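Diary, December, quarter past nine in the evening

Back from Clolten an hour ago, tea made, writing this before I forget the order of things.

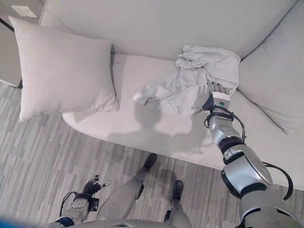

Can a machine do the housework yet?

Bits of it, slowly, and with a person close by who is ready to finish the job. I would trust one to pick up a thing I pointed at. I would not go out for the day and expect to come home to a tidy room.

That is more or less what I told Samran Limsakul on the phone at lunch. He wanted a number, as he always does, and I said I didn't have one I believed. He has been reading the Gindia brochure again, the one with the spotless kitchen. I said to put it in a drawer until the spring.

Cloth was the subject all day. I had the pale grey piece on the pale grey sofa and I'm glad I stuck with that, because people's houses are like that. My sister's front room is all one shade of oatmeal and she loses her own cardigan in it. If you only ever practise with a red towel on a white table you learn very little. Grey on grey, you are going by the creases and the shadows, and the robot throws its own shadow on the seat as it leans in, right between the cushion and the cloth. I made a note to ask Wolde about the ceiling lights. A second lamp from the side might help, or it might only give us two shadows.

The hand had its fingers down in the folds when I wrote my first line in the book this morning. Getting hold of cloth is a different matter from getting hold of a cup. A cup is the same shape every time. A heap of fabric is a new shape every time you drop it, and what you have hold of may be one layer or three. My own mother can't fold a fitted sheet, so I try to be fair.

Wrote down 41 tries before I stopped for the day. I'm not going to put the good and bad ones here, they are in the other book and I want to go over them fresh. Some of the ones I marked as good I would argue with now. Does it count if the cloth comes up but drags the throw cushion over with it? I said yes in the morning and no in the afternoon, so the morning ones need doing again. Must settle the rule before the next session and write it on the inside cover.

Folding we haven't touched. Samran thinks it comes straight after picking up. I think there is a long stretch between the two, and in the middle of it is finding a corner, which I can do without looking and couldn't explain to anyone. I tried to explain it in the canteen with a napkin and gave up.

Flindura sent their quote for the year's support, 2,491 pounds, and it doesn't include spare fingers. For that money you could have someone in to do the ironing for a good while. I know it isn't a fair comparison. I still did it on the back of the envelope.

Other chores, for my own list. Floors are done, people have had machines for that for years and they get stuck under the same chair. Dishes into a rack, I would say nearly, if the dishes are ones it has met before. Laundry from the sofa to a basket, getting there. Beds, no. Wiping a table looks easy until somebody has left a pen on it.

Things to do:
Write the rule for what counts.
Side lamp, ask Wolde.
Bring a shirt with buttons and the old bath towel from home.
Tidy the cable round the forearm, I don't like that loop so near the cloth.
Ring Flindura about the fingers.

Missed the early bus and waited 30 minutes in the cold. Soup for supper. There are two loads of washing on the back of my own settee and they have been there since the weekend. I moved them to the chair so I could sit down — they can stay there until tomorrow.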